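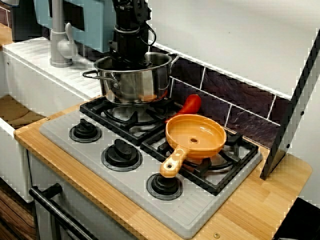
Pot Reach Gallery, September 2025

Hi again! This page is where I dump pictures while I work on the planner for Dendix, my little pet project for getting an arm to reach into things without banging on the sides. The pot is my favorite test and also the one that drives me nuts. The rim is easy enough to model as a ring, but shiny steel gives the depth data fits (holes everywhere, and sometimes a phantom wall right where I want to go).

So the planner doesn't trust raw depth near the pot anymore. It fits a cylinder, pads it by 6 millimeters, and only then looks for a way down. Planning takes roughly 295 milliseconds, and I'm pretty happy with that! The handles get their own boxes, and the faucet is one big fat keep-out column, because I got lazy.

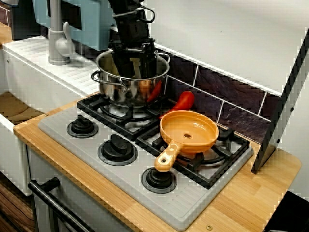 Gripper down in the pot, with something red beside it near the right inner wall. Tight spaces like this are why I split the descent into 2 stages, with a slower speed limit below the rim.

Next on my list is wrist cable clearance, which the collision model still treats as a plain tube. I started on that in February and then got distracted by the log viewer. More pictures when it's in!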